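Tikthorpe T6 Passive Stage Monitor Wedge

Hire and sales, Abeysekara Sound & Stage, Pakidbridge

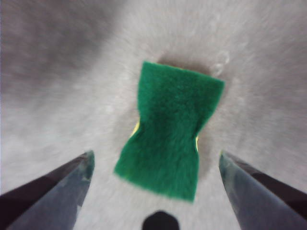 The T6 is a low-profile floor monitor for small and medium concert stages. It is the standard wedge in our hire stock for club shows, theatre nights and the smaller festival tents, and it is also sold new from the Pakidbridge counter. The cabinet is symmetrical, so there are no left and right versions to sort out at load-in, and any two units can be used as a pair for a lead vocal position.

The driver arrangement is coaxial, with the high-frequency section mounted behind the centre of the bass cone. A singer can move sideways or step back from the microphone without a marked change in tone. Coverage is conical and the same in both planes. In practice the wedge can be set close to the performer, or a little further off where there is a pedal board in the way, with no need to turn the horn.

Specification

Type: passive two-way coaxial floor monitor
Continuous power handling: 600 W
Crossover: internal passive, no bi-amp option
Connectors: 2 x four-pole locking speaker sockets, wired in parallel
Pins used: 1+ and 1-
Grille: perforated steel, foam backed
Finish: black textured paint
Handles: one recessed each side
Pole mount: none
Cable supplied with hire units: 7 m, fitted with locking connectors

Amplification

The T6 needs an external amplifier and should be run with a high-pass filter in circuit. We supply hire units with the Brirnier two-channel amplifier, which carries a T6 preset in its processor. Select the preset before the first line check and leave the input gain at its default position. Level should be set from the monitor desk.

Two wedges may be linked on one amplifier channel using the parallel socket. Do not link a third. Where more than two positions need the same mix, feed a second channel from the same aux send.

Customers using their own amplifiers should set the limiter to suit the continuous rating given above. Damage caused by running without a limiter is chargeable on hire units and is not covered by the warranty on units bought new.

Placement on stage

For a single vocalist using a cardioid microphone, place the wedge directly behind the microphone as seen from the performer, with the baffle facing the singer's head. For a supercardioid microphone, a pair set either side of the stand will usually give more level before feedback, as the rear of that pattern is not its quietest point. Drummers generally prefer a larger cabinet. The T6 will do for a light kit in a small room, but it is not intended for high levels of kick drum and we would quote a drum fill for that position.

On hollow staging, put a rubber mat under each cabinet. Wedges left on bare deck can drive the panels at low frequencies, and this is picked up by vocal stands and acoustic guitars.

Outdoor use

The cabinet is not weatherproof. Under a covered festival stage it may be used normally, with rain covers to hand for the downstage edge. Covers must come off before the system is powered up. If water gets through the grille, switch off that amplifier channel, disconnect the wedge and mark it for inspection. Do not try to dry the drivers with a heater.

Hire terms

Minimum hire is one day. Weekend hires are charged as a single day when the equipment is collected after 2 pm and returned before noon on the next working day. Sets of 6 wedges are supplied with amplifiers, speaker cable and a wheeled rack, and need two people to load. Delivery can be added to any order and is priced by distance.

Hire stock is heavily booked for the summer festival period. Orders for that period open in January and are confirmed on receipt of a deposit. Outside it, a few days' notice is normally enough.

Checks on return

Each unit is swept with a tone and listened to at low level before going back on the shelf. Please report any fault at the time of return, including those that came and went during the show. Tape the grille with a note of the symptom and the channel it was on. Coil cables separately and do not leave them plugged in during transport, as side loads will crack the sockets.

Spares

Replacement grilles, foam, feet, handles and socket plates are kept in stock. Coaxial drivers and crossover boards are ordered in. Recones are done on the premises and the cabinet can stay with the customer if the driver is brought in on its own.

For technical questions or a quotation for a full monitor system, ask for Ishbel Haldane in the hire office. Please have the stage size, number of mixes and desk model ready.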